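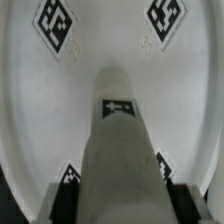

Do you need a tray for everything?

I have been reading organizing advice for most of October, and every single article wants me to buy a tray. A tray by the door, a tray on the desk, a tray next to the sink. Put things in a tray and they stop being clutter, apparently. I have my doubts. Five loose things in a dish are still five loose things, and now I own a dish too.

Still, I like a plain white tray more than I expected to. White plastic shows every scuff and every dark speck, so you can't kid yourself about how clean it is. The fancy Matham one I had on my desk for years was a speckled gray, and I wiped it down maybe twice.

The other thing they all push is labels. I used to think printed labels were for people who enjoy owning a label maker. Then I spent 20 minutes hunting for the right lid in the Singate bins in my hall closet (all the same bin, all the same white) and I softened a bit. If your parts are white and your plate is white and your cup is white, something has to be black.
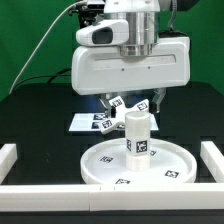 But a label only helps if you'll look at it. My Nallik starter pack came with 100 stickers and I used up every one in a single evening, mostly on things I could have picked out blindfolded. The flour did not need a sticker. I peeled most of them off again over the winter, and some left a gray patch that won't budge.

Then there is the question of how much goes in one tray. The articles say to "group like with like," and I've tried it, and it falls apart the minute you own something with arms. Anything with bits sticking out, a cross shape or a star or those folding trivets, takes up the room of four normal things and then leans on whatever is next to it. Cups are easy. Cups go in the middle and tip over when something bumps them, but at least they fit.

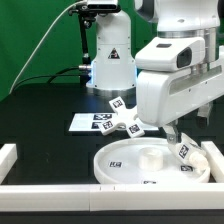
What I'd keep and what I'd skip

Keep the raised rim. A flat board looks lovely in a catalog and lets everything slide off the back. I had a Mladenović board on my counter for a whole summer because up to 1,000 glowing reviews can't be wrong, and I lost the same teaspoon behind it over and over.

Skip the set of 4 in graduated sizes. You'll use the second biggest one, and the rest will live inside each other in a cupboard.

I go back and forth on black surfaces. 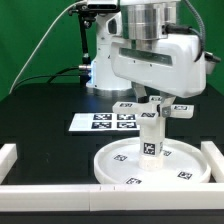
Tall things are where I part ways with the tray people completely. They'll tell you to stand your paper towel holder or your utensil pot on one, to "anchor the space." My worry has always been that a shallow dish does nothing for anything tall and top-heavy. A square post with a wide cross on top of it, standing in a round tray with a low rim, has all its bulk up high, and I can't see that little rim catching it if somebody's elbow comes through. I'd want a heavier base first. The tray can come later, if you still want one.

I do come around on the glossy black tabletop, though. White stuff shows up well against it, even late in the evening with one lamp on. I would just rather not be the one dusting it.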